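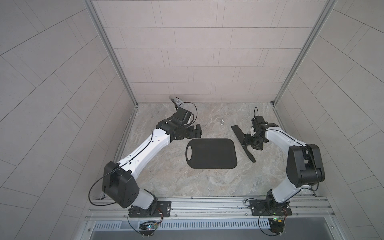

Walk-round before the kitchen chores trial, Rastasero bench 2

1. Base plates bolted to the front rail. OK.

2. Cables clear of the joints. Comment: loops stand up above both wrists. Watch them when the arms fold back.

3. Indicator lights on at both boards. OK.

4. Front grille unblocked. OK. Wipe the slots on Sunday.

5. Work surface. Cutting board flat in the middle, spatula to the right of it. Comment: the hook at the back is shiny and small. Onu software lost it in 3 runs last August.

6. Grippers. Comment: the spatula lies flat, so the fingers have to get under a thin handle. This is still the slowest chore on the sheet — nearly 30 seconds a try.

7. Brush. Comment: back left corner, behind the cable loop. Move it forward if the left arm is to fetch it.

8. Stop button tested before power to the motors. OK.

General comment: fit for supervised trials only. Semuvex asked if the pair could clear a counter overnight. Not yet. A person stays within reach of the stop button for every run.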